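Jun 11, 2018

So I finally bought a workbench! I've been doing all my fixing and sanding on an old door laid across two sawhorses, and last October the door sagged so badly that my vise slid off and took a chunk out of the floor. Enough was enough.

I went with the Kendura, the 70 inch one with the beech top. Sipho Potgieter down the street has had his for years and he beats on it daily.

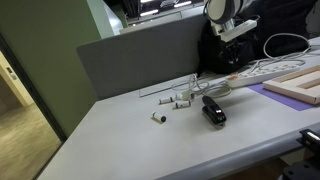
Small stuff still waiting for a home

Putting it together took me 5 hours (the booklet says two, ha). The legs bolt on from underneath, so you want a second person for the flip. I didn't have one and my back let me know the next morning. There are 21 bolts and every one of them wants a different amount of patience.

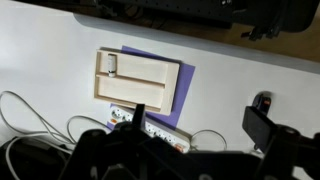

Wooden tray on purple paper

I rubbed the top down with two coats of Rutura oil and left it overnight between coats. It smells great and it's a nice dull finish, so I don't get glare from the shop light. My one gripe is the drawer, which sticks when it's humid. A little candle wax on the runners helped a lot.
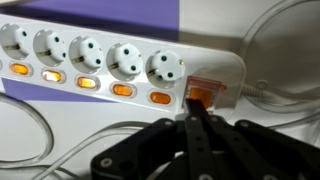
Next up is the vise. Volkan Güneş swears by the quick-release kind from Sotiropoulos, but it costs almost as much as the bench did, so I may just remount my old one and save up.
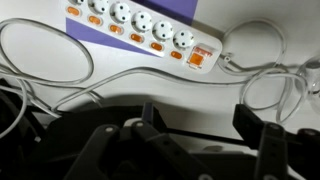
I also want a row of dog holes along the front edge, and I keep going back and forth on the spacing. If you've drilled your own, tell me what you used for a guide, my freehand holes always wander.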